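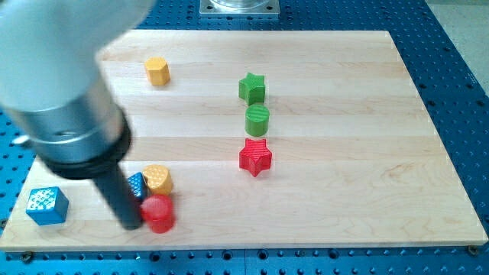
# Nalex 817 Hard Wax Oil, Clear

Nalex 817 is a one-part penetrating finish for bare interior wood. It is made from modified linseed oil, carnauba wax and candelilla wax in a low-odor mineral spirit. It cures to a satin surface that can be repaired in spots without stripping the whole piece.

Sold by Clirkley in cans and in drums. Made at the Ilstead plant.

Data on this page replaces the printed sheet of September. Last revised 5 October 2024.

## Where it is used

- Table tops, shelves, drawer fronts and cabinet doors
- Trays, boards, blocks and turned parts
- Handrails and stair parts, except treads with heavy traffic
- Shop fixtures and bench surfaces that get wiped down often

Nalex 817 isn't suitable for exterior wood, for wood that stands in water, or for surfaces already sealed with varnish, lacquer or polyurethane. It doesn't bond to melamine or high-pressure laminate. Use Nalex 817 F on floors; the wax content is different and the two should not be mixed in the same coat.

## Technical data

| Property | Value |
|---|---|
| Type | Penetrating oil with hard waxes, one part |
| Color in can | Pale amber, slightly cloudy |
| Color when cured | Clear, with mild warming of the wood tone |
| Sheen | Satin |
| Coats | 2 |
| Spread rate, first coat, smooth maple | 97 square feet per pint |
| Time between coats | 18 hours minimum |
| Thinning | Do not thin |
| Cleanup | Mineral spirits |
| Shelf life, unopened | See date on base of can |

The spread rate is measured on flat maple sanded to the grit given below. Open-grained and soft species take more on the first coat. On the second coat the rate goes up for every species, and on dense wood the second coat may use less than half as much product as the first.

## Surface preparation

Wood must be bare, dry and free of dust, glue and silicone. Moisture content should match the room where the piece will be kept.

Sand through the grits without skipping and stop at 150 for table tops and other large panels. Small turned parts may go to 220. Sanding finer than this closes the surface and reduces uptake; the usual sign is a finish that looks even on the first day and patchy after the first few cleanings.

End grain should be sanded one grit finer than the face. Otherwise it takes up more oil and dries darker.

Remove dust with a vacuum and a dry cloth. Tack cloths treated with resin leave a residue and shouldn't be used. Compressed air is acceptable if the line has an oil trap.

Water popping is optional. If it is done, wet the surface evenly, let it dry fully, and knock down the raised grain with one light pass by hand. Parts that will be washed should be treated this way.

### Glue lines

Dried wood glue won't take the finish and will show as a pale mark. Scrape squeeze-out before sanding. Wiping with mineral spirits before finishing will show most glue spots while they can still be removed.

## Application

1. Stir the can from the bottom until no wax remains on the stick. Don't shake.
2. Put a small amount on the surface and spread it with a Mutiso pad, a plastic spreader or a lint-free cloth. Work with the grain.
3. Leave for a few minutes. Add more to any area that goes dull during this time.
4. Wipe off all excess with a clean, dry cloth. The surface should feel almost dry to the hand.
5. Allow the full time between coats at normal room temperature with air movement.
6. Rub down lightly with a white nylon pad and remove the dust.
7. Apply the second coat thinner than the first and wipe off again.

Most reported faults come from step 4. Product left standing on the surface forms a soft film that collects dust and prints under load. If this is noticed on the same day, wet the area with fresh product, rub it with a white pad and wipe it dry. After the film has set, it has to be cut back with an abrasive pad and recoated.

Brushes can be used for carved and molded work. Load the brush lightly and go over corners with a dry brush before wiping. Spray application isn't supported.

### Panels and boards

Coat both faces and all edges on the same day. A board finished on one face will take up and give off moisture unevenly and may cup. Stand boards on edge or on points while the finish dries, with a gap between each one. Do not stack them face to face until cure is complete.

### Painted or stained parts

Nalex 817 can be applied next to painted parts if the paint is fully dry and the joint is masked. It can go over water-based dye. Over oil stain, test first; the solvent may lift pigment that has not set. It should not be used as a clear coat over paint.

## Drying and cure

The surface is dry to light touch before it can be recoated. It can be handled with care on the day after the second coat. Full hardness takes longer and depends on temperature, air movement and species. During cure, keep water, hot dishes, tape and rubber feet off the surface.

Oily tropical species, including teak and rosewood, may slow the cure a great deal. Wipe these with acetone immediately before the first coat, and make a test piece from the same stock. Some rosewood stock will not cure at all with this product. There is no additive that corrects this.

Cold shops are a common cause of slow drying. Bring the product, the wood and the room to the same temperature before starting.

## Cleaning and repair

Clean with a damp cloth and a mild soap that contains no ammonia. Dry afterward. Furniture polish with silicone should be kept off the surface, as it will prevent later coats from bonding.

For light scratches, rub the area with a white pad and a small amount of product, then wipe dry. For deeper marks, sand the area with the last grit used, extend the sanding to the nearest joint or edge if possible, and apply both coats. The repaired area will look slightly paler at first on cherry, walnut and other woods that change color with light.

White rings from hot dishes can often be removed with a pad and fresh product alone. Black marks in oak are a reaction between iron and tannin and need oxalic acid before refinishing.

## Fault table

| Fault | Likely cause | Action |
|---|---|---|
| Sticky surface | Excess not wiped off | Rub with fresh product and wipe dry |
| Dull patches | Uneven uptake on first coat | Apply another thin coat to the full surface |
| Grain feels rough | Raised fiber | Rub with white pad, recoat |
| Small shiny dots | Oil bleeding back from open pores | Wipe again during the first hours |
| White haze | Wax not stirred in, or damp surface | Rub with mineral spirits, allow to dry, recoat |
| Pale streaks | Glue or silicone on the wood | Sand to bare wood and start again |

Bleed-back is most common on red oak and ash. Check these species several times after each coat and wipe any dots before they set.

## Safety and disposal

Cloths, pads and sanding dust wet with this product can heat up and catch fire without an outside source of flame. Put used cloths in a metal container filled with water and close the lid, or spread them flat outdoors in one layer until stiff. Do not leave them in a pile or in a trash can.

Use in a ventilated space. Wear nitrile gloves. Keep away from sparks and open flame during application and drying. A fitted mask with an organic vapor cartridge is needed in small rooms. Read the safety data sheet before use.

Don't pour leftovers down a drain. Empty cans with dried residue may go to metal recycling where local rules allow.

## Storage

Close the can firmly and keep it upright. A skin may form on part-used cans. Cut it out and remove it in one piece, then strain the rest. Product that has thickened or turned stringy must be thrown away. Frost does no harm, but the can has to return to room temperature and be stirred well before use.

## Order codes

| Code | Contents |
|---|---|
| 817-P | Clear, pint |
| 817-Q | Clear, quart |
| 817-G | Clear, gallon |
| 817-D | Clear, drum, made to order |
| 817-S | Sample bottle |

Mutiso pads are sold separately in white, red and green. White is the only grade advised between coats. Drums ship by freight only and can't be returned once opened.

Batch numbers are stamped on the base of the can. Keep the number for any job that may need matching later, and quote it in all technical questions. Questions go to Jeptoo Mussa at the Clirkley technical desk. Include the species, the last sanding grit, the number of coats and the room temperature during drying.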